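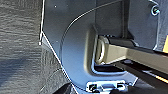

Metal loop and tan bar, set in a gray panel

Data > Shared rooms > Drundedier > README

Print this page | E-mail this page

Drundedier room list, README

Drundedier is a list of the furniture, fittings and loose things in shared lounges and kitchen corners. It covers 5 rooms in the Peton building. Each line in the main file is one sighting of one thing: what it is, what color it is, what it is on or next to, and whether it belongs there. The list was put together by Stundatness and is kept as plain CSV.

What is in the folder

sightings.csv: 3458 lines, one per sighting
things.csv: 760 lines, one per thing
places.csv: the surfaces and storage spots that the other two files point to
colors.txt: the color words allowed in the color column
README: this file

A thing gets one line in things.csv however many times it was seen. Of the 760 things, 703 have a home place filled in. The rest have a blank in that column. Most of the blanks are clothing and bags, which go home with people and have no spot in the room. Please leave the blanks as blanks. An earlier copy had "floor" filled in for them and it made the tidying table useless.

Columns in sightings.csv

thing_id: matches things.csv
room: short room name, lower case
on: the surface under the thing, or blank
near: one neighbor only, the closest
state: folded, crumpled, upright, stacked, tucked in, or blank
sure: yes or no

Use "no" in the sure column whenever the name is a guess. A shirt that could be a jacket is entered as "garment" with sure set to no. White rounded things with an opening get "container or appliance" until somebody has had a proper look. We would sooner have a dull name than a wrong one.

Parts and surfaces

Panels, edges, rails, bars and loops are listed too, under type "part". There are fewer of them than there are loose things, and they take longer to enter. A part is named by its shape and color if its use is not known. Write "loop, metal, oval" and "bar, tan" on separate lines, with the same number in the group column if they are joined. Do not write handle, latch or hinge unless you have tried it.

Clear and milky panels cause the most trouble. The color you see in one is partly the color of what is behind it. Enter the palest part as the color and put "see-through" in the notes. If two bright edges run together at a point, that is still one panel unless you can find a gap between them.

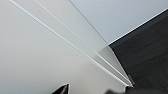 This page was last changed on Apr 14, 2021.

Gray is split into three words in colors.txt: pale gray, gray and dark gray. Blue-gray was added in February, after the same wall kept turning up as both blue and gray. Older lines were changed to match. Turquoise is its own word and is not a kind of blue for sorting purposes.

The lounge

The room called "lounge" has the most lines by a wide margin. The big pieces are the turquoise sofas, the round white table and the white-framed chairs. All of these have a home place and seldom cause questions. For the chairs, "tucked in" means the seat is under the tabletop. A chair that has been turned away from the table gets a blank state.

Floor tiles are not entered one by one. The dark gray carpet is a single line. The orange-red tiles have their own lines, as people use them to say where something is ("by the orange tile on the kitchen side").

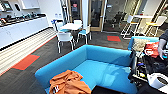 Lounge. Round table and chairs behind the large sofa

Piles are the weak point of the list. A heap of black fabric, cables and small things is entered as one line of type "heap", plus a line for anything on top that can be named, such as a red bag. What is underneath is left out. So the number of cables in things.csv is too low, and it should not be used to work out how many there are.

Cushions go by pattern or color and then by the sofa they are on or against. If a cushion moves to the other sofa it keeps its thing_id and gets a new sighting.

Known problems

Around 5 percent of the lines have a neighbor in the near column that has no line of its own.
Bags with things in them are sometimes listed under "on" when they should be under "near".
The room called "eze" was renamed halfway through and shows up under both names. Treat "eze" and "back kitchen" as the same room.
Labels and printed patches on clothes are noted as "label" only. The words on them are not copied.

Changes to the files

Corrections go in a copy of fixes.csv with the thing_id, the old value and the new value. Do not renumber anything. If a thing has left the room for good, write "gone" in the notes and keep the line.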